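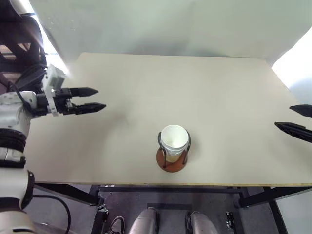

*A paper cup in its holder.*

I have lived in Stavlow for long enough to have opinions about its cafés, and my strongest opinion is about the cups. When I order a coffee and say that I will drink it inside, I would like to get it in a cup that somebody will wash afterwards. In April I kept a small record of this. I bought 19 coffees in the town, all of them to drink at a table, and 11 arrived in paper.

I do not want to write mainly about rubbish, although the rubbish is real and other people write about it better than I can. My complaint is about what a paper cup says to the person who holds it. It says that you may go now. The lid is ready beside it, the door is over there, and if you stay for an hour you feel a little like a guest who did not notice that the others have put on their coats.

Where I grew up, a café was a place where you were permitted to be slow. My aunt met the same two women every week and they ordered one coffee each, in thick cups with a green line under the rim. The cups were ugly and heavy. Many had a chip. When they were empty they stayed on the table, and so did my aunt. No waiter would have thought of taking them before she stood up, because the cup was the sign that the table was hers.

I talked about this with Dace Tamošiūnaitė, who ran the café Cirel until last year and who disagrees with me on nearly everything in this essay. She told me that I had never stood at a sink. At Cirel she owned 100 cups with saucers when she opened and had 50 left by the second winter. Some were broken and some, she is sure, went home in handbags. The dishwasher cost her £3435 and it needed a repair in its first year. A paper cup needs no repair. It also needs no person, and on a busy morning that person was usually Dace.

I take this seriously. It is easy to love porcelain when another woman has the wet hands. If I am asking for real cups, I am asking for somebody's work, and I should be ready to pay for it. So I say it plainly: I would pay more. Put 30 pence on the coffee that is drunk inside, write on the board what it is for, and I will not grumble. I suspect that many regular customers would say the same, but I cannot prove it, and Dace laughed when I suggested it.

There is a second argument, and I find it weaker. People say that paper is cleaner. Perhaps it felt so for a few years, when we were all afraid of each other's hands. But the same people eat their soup with a metal spoon in the same room, and they do not ask how many mouths it has visited. We trust the kitchen with the spoon, the plate and the glass. I don't see why the coffee cup should be the one thing under suspicion.

Then there are the compromises. Some places now dress the paper cup a little, with a sleeve, or a holder that has a handle or a base, so that it stands firmly and does not burn the fingers. I don't dislike them. A holder is at least a thing that stays in the house, and you give it back. Still, when I drink, my lip meets the same paper edge, and after 20 minutes that edge is soft.

My neighbour Sointu Rissanen thinks that I should simply bring my own cup. She has carried hers for years, an old enamel one, and at Räsänen on Drallura Street they fill it without a question. I have tried this for a week. It works well if you have a large bag and a good memory, and I have neither. Also it seems to me a strange habit for sitting inside. I don't bring my own chair.

What I ask for is quite small. Keep the paper for those who are walking out — they have a train, they have children, they need it. For the rest of us, ask "here or to take away?" and then let the answer change something. At present I am often asked the question very politely, and I answer it politely too, and then I carry my paper cup to the table by the window and try to drink slowly.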